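How many demos before I move the objects?

Trollthorpe
Recording pick-up examples for one arm. I have 13 demos of the bag with everything in the same spot. Keep going or shuffle?
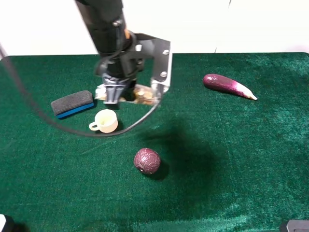
Gripper over the bag, eggplant at upper right

Keskinen
Shuffle now. I change the layout every 5 demos, and the bag's angle too. Write down which layout each file belongs to.

Grurnilari
Depends on the model. We did over 1,000 and it still missed bags.

Keskinen
Were those all one layout?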